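# Chopstick holder

A **chopstick holder** (also *chopstick stand*, *chopstick caddy* or, when fixed to a wall, *chopstick cage*) is an open container used to store chopsticks upright between meals. It is distinct from the chopstick rest, a small support laid on the table during a meal, and from the chopstick case, which carries a single pair.

## Construction

Most holders consist of a back panel, two sides, a base and a front that lets air through. The back panel is commonly taller than the front and may be cut to a peak, a curve or a plain rectangle. Where the holder is meant for hanging, a hole or keyhole slot is made near the top of this panel.

The interior may be left as one space or split by a divider. Divided holders are used to keep cooking chopsticks apart from table chopsticks, or chopsticks apart from spoons. In wooden types the front is often made of horizontal slats, which hold the sticks in while leaving gaps for drying.

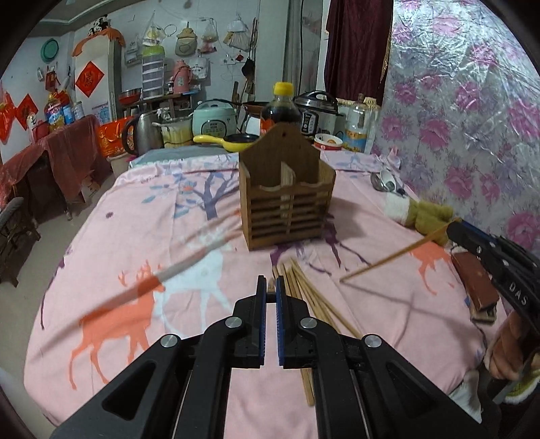 Slatted fronts are weaker than solid ones at the joint between slat and side. Glue alone tends to fail after repeated wetting, and better examples are pinned or dovetailed. The Garba pattern, a household type sold through small kitchen shops, uses a slat 15 mm wide with a gap of half that width. The later Briltska pattern has a removable base tray and is heavier.

## Materials

Wood, bamboo, stainless steel, plastic and glazed ceramic are all in use. Wood is light and quiet but stains at the base, where water collects. Steel wire dries fastest. Ceramic holders are the most stable and are usually pierced at the foot — those without holes need to be emptied by hand.

## Capacity and stability

Capacity is given in pairs. A domestic holder takes between 15 and 29 pairs, depending on the thickness of the sticks. A free-standing holder is at its least stable when the sticks all lean the same way, and more so on a soft surface such as a cushion or mattress. Benedikt Riedl recommended a base depth of at least one third of the length of the longest stick.

## Placement and care

Chopsticks are stored with the eating ends up in some households and down in others. With the ends up, the tips dry first but are touched when a pair is taken out. With the ends down, they are protected from handling but rest against the damp base.

A wooden holder should be emptied, washed and dried in moving air. Oiling is optional. Dark patches which remain after drying are a sign of mould, and a holder in this state is normally replaced.

## Collections

Roswitha Rainer and Cyrill Kofler catalogued 856 holders from private kitchens, of which 23 had a divider set off-centre. Their list sorts the pieces by front type, then by back panel.

## See also

- Chopstick rest
- Cutlery drainer
- Spoon rack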